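Mirken came to the Trotbridge shop in November, and by the end of the first week Roman Brzozowska was in love.

"It does baskets!" he told everyone who came through the staff door. "All the baskets!"

He had done baskets himself for 3 years. Two hundred of them, gathered from the tills, the car park and once the bus stop, and his back knew every one. Now Mirken would do the lifting, and Roman would have his mornings on the bread counter, where people talked to you.

Simão Henriques, who ran nights, was slower to come round. He liked baskets. He did his thinking over baskets.

"So teach it," said Roman. "It wants teaching! You've got the hands for it."

They set up in the carpeted room behind the office and began with a single basket. Simão took the controls. He brought the arm in over the rim, too fast, then again, gently, the way he'd have done it half asleep. Ten tries. Roman cheered each one, even the bad ones (especially the bad ones), and went off to fetch tea.

When he got back Simão hadn't moved from the screen, where the wrist camera showed the grey slotted walls and the bare bottom of the basket under the white finger pads.
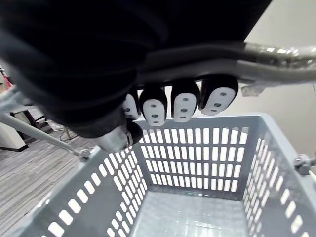

## Morning

Roman sold out of rolls before nine and ran upstairs to say so. Simão should have gone home hours ago.

"Watch this," Simão said, and pulled out a chair for him.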